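Residents' Diary, Kirkitz House
Entry for June 8, 2019
Kept by Roxana Ñahui, duty officer

The morning was given over to personal effects, as agreed with Mr Pillay on the previous visit. Small accessories were taken first, on the blanket in the east bedroom, before any of the larger drawers were opened. 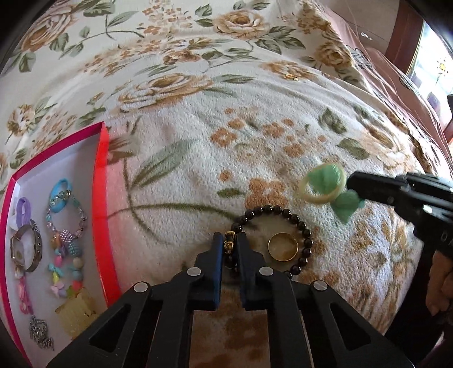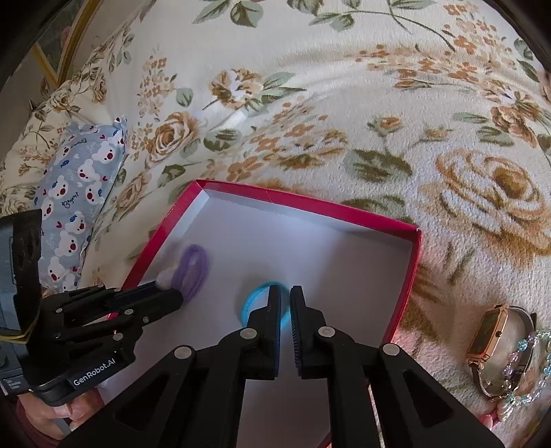

Hair ties and small accessories

The shallow box with the white inside has been adopted for hair ties. The purple one and the turquoise one are both to be kept there. The green hair accessory is to be kept as well, although Mrs Abernathy has asked that it should not be put where it may be pressed flat.

Jewellery

The bracelet of dark round beads, with its small gold charm, is to go back to the dressing table. The plain gold ring-shaped band has been entered separately in the property book at page 129. Mr Sison signed for both entries before lunch. No valuation was requested, and none will be sought unless the family writes to the office.

Linen

The floral blanket is to remain on the bed. Mrs Abernathy was clear on this point and repeated it when Mr Macapagal came up with the laundry list. A second blanket will be requested from stores before October.

Other matters

The long drawer was left until Monday. It sticks on the left side and Mr Henao has been asked to look at the runner. Three letters found under the drawer lining were handed to Mrs Abernathy unopened. She read one of them in the afternoon and asked for the others to be put with her address book.

Tea was taken at the usual hour. The east bedroom was aired for 12 minutes and the window closed again on account of the wind. The key to the property cupboard was returned to the office and signed in by Mr Sison.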